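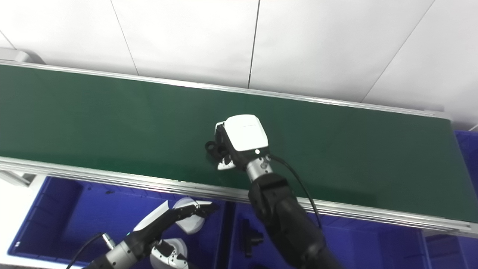 # Belt and Bin Questions

These are the questions that come up most often from new people on the small parts sorting line at Graltham. Answers were last checked on October 22, 2018. If yours isn't covered, ask Daithí Egan on the floor or leave a note in the line book.

## Bins

**Which bins do I use?**

Blue plastic ones only. Two go side by side along the near side of the belt, long edges touching, and one goes at the right-hand end. Gray bins belong to returns and should stay on the returns shelf, even when we run short of blue.

**How full can a bin get?**

Up to the top of the molded ribs. Past that the parts slide out when the bin is lifted, and we spend the next ten minutes on the floor looking for them. A bin of Mutiso brackets gets heavy well before it looks full, so stop at half for those.

**Can different parts share a bin?**

Yes, during sorting. The two near bins are working bins and can hold mixed parts as long as they all come from the same order. Mixed parts must be separated before the bin leaves the line. Finished bins hold one part number each, with the card facing out.

**Do I need to wipe the bins?**

Wipe them when you change orders. A dry cloth is enough. Run it down into the grooves between the ribs, where small clips and washers like to sit. Black parts are easy to spot against the blue, but the clear Hemness spacers are not – feel for those with your fingers.

**Where do the cards go?**

In the card sleeve on the short side. Write the order number, the part number and your initials. Please don't tape cards to the bin. The tape leaves glue behind and the next card won't slide in.

## The belt

**Where should parts be placed on the belt?**

In the middle, with a hand's width clear on both sides. Small parts that run close to the aluminum rails tend to get caught there. Loops and T-pieces are the worst for this.

**Can I set tools or drinks on the rail?**

No drinks anywhere on the line. Tools can go on the side table. The rail has open channels along its length, and they are for fixings and brackets only.

**What do I clean the green surface with?**

A damp, lint-free cloth and the mild cleaner from the cabinet. Spray the cloth and keep the bottle away from the belt. Solvent cleaners dull the surface and can make it tacky. The belt must be stopped and locked off before you clean it, every time.

**What about the channels in the rails?**

Use the narrow brush. Work from left to right and catch the dust at the end. This is done once a week at the end of the late shift, and whoever does it signs the line book.

**The belt is drifting to one side. What do I do?**

Stop it and tell the shift lead. Don't adjust the tension yourself. We had the tracking reset in June and small changes at one end throw off the other.

## Parts

**What are the small black loops?**

They are Raller cable loops, size 6. They come in bags of 24 and go into their own finished bin. If a loop is split or has a rough edge, put it in the scrap tray. A loop that is only a bit bent is fine and will spring back.

**And the T-shaped ones?**

T-connectors for the same kit. Check that all three ends are clean and have no extra plastic on them. The short end is where molding faults usually show up.

**How many of each go in a kit?**

A standard kit takes 4 loops and one T-connector. The long kit is different, so check the order sheet for that one. Kits are packed at the next station – you only need to make sure the right parts reach it.

**I found a part I don't recognize.**

Set it in the scrap tray with a yellow tag. Don't guess, and don't put it back on the belt. Someone from stores goes through the tagged parts before lunch.

**A part fell behind the conveyor, next to the wall. Should I get it?**

Leave it until the belt is locked off at the break. Then use the long grabber. Parts picked up from the floor go to scrap whatever they look like.

## End of shift

**What has to be done before I leave?**

- Clear the belt from end to end.
- Take finished bins to rack 42.
- Leave working bins in place if the order is still open, with the card filled in.
- Empty the scrap tray.
- Write any shortages in the line book.

**What if the order isn't finished?**

Note the last count in the line book and leave the order sheet clipped to the page. The next shift picks up from there.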